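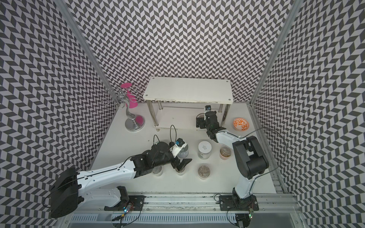

Photo: Sorin Đorđević

ok finished Allora at 2am and I have to talk about the well episode before I lose it. thread. spoilers from post 4 on

first, if you bounced off the pilot, same. it's slow. there's a whole dinner where people pass bread. keep going til ep 2, the phone call in the pantry, lights off, one take

sound design is insane btw. wear headphones. the hum under the kitchen stuff gets lower every time someone lies?? went back and checked. it does

4/ SPOILERS. the aunt was never at the funeral. go look at the church shots again. empty spot in the pew, coat on it. I yelled

5/ everyone's comparing it to Oyelaran and I get it, cursed house, bad family, but Oyelaran shows you the thing in the first ten minutes. Allora waits til ep 7 and then it's just a hand on the well rope. thats it. a hand

6/ do not love the finale. the priest explains way too much. cut that speech and its a near perfect season imo

also the January flashbacks are graded so blue I coudn't see who was holding the lamp. turned my brightness all the way up, still no idea. someone tell me

oh and Dratance, same director, from 2000, is finally getting a disc on 5th July. only ever had it on a tape with the last reel chewed up. preordered already

dubbed version of Allora is rough, go subs

next up is Ikton, the lighthouse one. no spoilers pls, I've only seen the poster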